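Home | About | Working Groups | Vacancies | Contact

Call for Participants: Working Group on Safe Practice for Humanoid Robots in Furnished Rooms

Posted in December by the Dastiten Standards Office

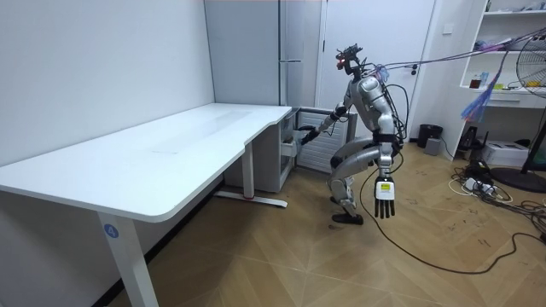
A humanoid robot reaching for a drawer unit at the end of a desk.

The Dastiten Standards Office invites applications from persons wishing to serve on its working group on humanoid robots used in homes and small offices. The group will prepare the second edition of the Handix Code of Practice.

The new edition will cover:
- safe distance between staff and a robot that is bending or reaching
- routing of power and data cables across floors
- hand force limits when opening drawers and doors
- stop procedures and the keeping of test records

Nine seats are open. Applicants should have worked with legged or humanoid robots, or in workplace safety, product testing or insurance. Membership of a professional body is not required.

Members serve for one term and attend seven meetings, two of them in person at Lestitz. Travel costs are repaid. Members must declare any financial interest in a robot maker before the first meeting.

To apply, send a resume and a statement of no more than 1000 words to the Working Groups desk. Applications close at noon on the last working day of January.

Related items
Handix Code of Practice, first edition: summary of comments
Ardeleanu Test Hall: visitor safety rules
Vacancy: Technical Editor, Lestitz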